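Home Electrics > Sockets and circuits > Tripping

RCD trips when the toaster goes down, but not every time

The kitchen sockets go off with the toaster perhaps one morning in three. The breaker for the circuit stays up; only the RCD drops. I would like to narrow it down before paying for a visit.
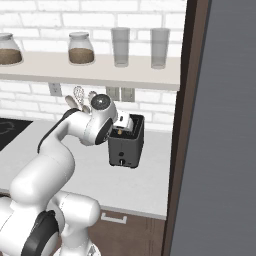 Posted by flolthorpe_sparks_not in Home Electrics, 7.40 am
3 replies · Status: open

House in Flolthorpe, rewired before we bought it. The consumer unit is a Widmer with 2 RCDs. One covers the upstairs sockets and the immersion heater, the other covers the kitchen and downstairs sockets. The toaster is black, rated 915 W, and is used at the worktop socket nearest the hob.

What happens: lever down, RCD trips either at once or after a few seconds. Reset it, try again, and it normally holds. It has never tripped in the evening. The kettle draws far more and has never caused a trip, so I don't think it is load.

Tried so far:
- Emptied the crumb tray. No change.
- Used a different socket in the kitchen. Still trips now and then.
- Ran the toaster upstairs for a week. No trips at all.

The last one is what confuses me. If the toaster were faulty, surely it would take out the upstairs RCD as well? On the kitchen RCD there is also a dishwasher, a fridge-freezer, the washing machine and the usual chargers. The dishwasher is on a timer and is often still running at breakfast.

closby_dave
Replied 8.15 am

Toaster. Bin it and get another. Had the same with ours.
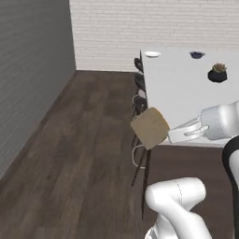 Alcides Prado
Section editor, Home Electrics

Replacing the toaster may stop the symptom, but your own test suggests it is only part of the cause.

An RCD compares the current leaving on the line with the current returning on the neutral. It trips when the difference passes a set value. It does not respond to total load, so your reasoning about the kettle is sound. What counts is the sum of earth leakage from everything plugged in on that RCD. Dishwashers, washing machines and most things with electronics in them leak a little all the time through their filters. This is normal. With several of them on one device, the standing leakage can use up a fair part of the margin.

A toaster element is bare or lightly insulated wire close to an earthed metal case. Crumbs and moisture can both provide a path to earth. Heating drives the moisture off, and this would fit with it holding on the second attempt. Upstairs the same leakage starts from a lower base, and the RCD there does not see it as enough.

Do this in order:

1. Leave the toaster in the kitchen. Unplug the dishwasher at breakfast for a fortnight. Switching it off at the front panel is not enough, as the filter may remain connected.
2. If the trips stop, plug the dishwasher back in and unplug the washing machine instead. Note the result.
3. If the trips continue with both unplugged, stop using the toaster and see whether the RCD still goes.
4. Ask an electrician for an insulation resistance test on the circuit, a ramp test on the RCD, and a standing leakage reading with a clamp meter. The three together take less than an hour in most houses.

Do not open the toaster. Do not swap the RCD for a less sensitive one. Press the test button while you are at it; if the RCD does not trip, have it replaced.

If standing leakage is the cause, the usual remedy is to split the kitchen on to its own protection, or to fit combined RCD and breaker units for each circuit. Whether your board will accept them depends on the model.

flolthorpe_sparks_not
Replied 6.50 pm, June

Update. Dishwasher unplugged, no trips. Plugged back in, tripped on the second morning. Electrician came out from Closby. RCD passed its ramp test at 29 mA, so within limits but not a lively one. Insulation on the circuit was fine. The dishwasher was leaking more than he liked, and the toaster was poor when cold.

Quoted 400 for separate units on the kitchen circuits, parts included. We are having that done and replacing the toaster as well. The freezer in the garage (a Storonano) is on the same RCD, which I had forgotten to list. He is moving that too.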